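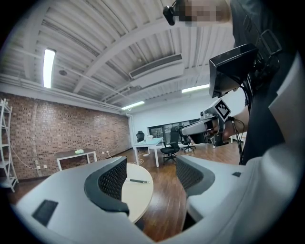 Floor and furniture, with a person in dark clothing to the right.

Timora springform tin, 23 cm: review

The Timora is a two-part springform tin with a steel ring, a flat base and a side clasp. I used it over three weeks in December, mostly for baked cheesecakes, with a couple of plain sponges to check for uneven heat.

Construction

The base sits in a rolled groove and has no raised lip, so a cake can be slid off with a palette knife. My old Jesholm tin has a lip of 3 mm and always tears the crust at that point. The Timora ring is slightly thicker and keeps its shape when the clasp is open. The clasp is stiff for the first few bakes and then loosens to a normal tension.

Leak test

With the tin assembled and dry, I poured in 300 ml of cold water and left it on a tray. It lost 2 ml in an hour, all from beside the clasp. Melted butter from a biscuit base did leave a thin line on the oven floor during one bake. For a water bath I would still wrap the outside in a double layer of foil.

Baking

A vanilla cheesecake with 600 g of full-fat soft cheese, baked at 150°C (fan off), set evenly to within a finger's width of the centre. The edge browned less than it does in the Jesholm. Sponges rose level, with a slightly pale underside; moving the shelf down one position corrected this.

Release was clean on every cake left to cool fully. The one I opened warm stuck in two places. The instructions say to grease the ring only, but I got better results lining the base as well.

Cleaning

The maker says the tin is dishwasher safe. I washed it by hand after a first cycle left spots around the rivets. Crumbs collect in the groove and need a soft brush.

Verdict

A well-made tin with a good flat base and an average seal. It costs a little more than the Jesholm, and I would pay the difference for the base. The clasp side should face the oven door, where any drips are easier to reach.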